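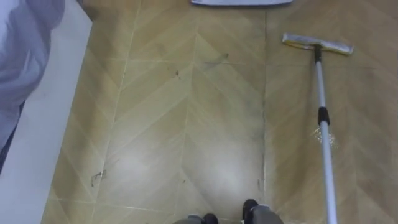 Grout haze on chevron-print tile

savvas_s
Hall and kitchen, wood-look chevron tiles, large rectangular format. Joints are a light beige. After mopping, a few of them dry darker than the rest, mainly on the route to the back door. Flat mop, warm water, a capful of Mirkska floor cleaner per bucket. Is this staining or residue?

Prothero_E
Residue, most likely. A flat mop rides over the joint and leaves dirty water in it. Measure the cleaner properly -- a capful is not a quantity. I use 10 ml in a five-litre bucket and change the water once per room.

rmack
Disagree. If only the walked route goes dark, it is soil in unsealed grout. Changing the dose will not shift it. Scrub one joint with a nylon brush and plain water, leave it 15 minutes, blot with a white cloth. Brown cloth means soil.

Prothero_E
A brown cloth would also mean residue holding soil. The test does not separate the two.

rmack
Fair. Then rinse the same joint twice and repeat.

savvas_s
Tried it on one joint by the door. Cloth came up grey both times, paler the second. The joint is lighter but still does not match its neighbours.

e_katsaros
Check whether the neighbours match each other first. Our fitter used two batches of Desteo grout and they never have. On a printed tile with this much tone variation it is easy to misread the joint colour. Compare them dry, in daylight.

rmack
Seal it once it is clean, whichever it was. Two thin coats, wipe the surplus off the tile face before it skins.

savvas_s
Will do the remaining joints with the brush before buying sealer. The fitter's paperwork gives one batch number, 2159, for what that is worth.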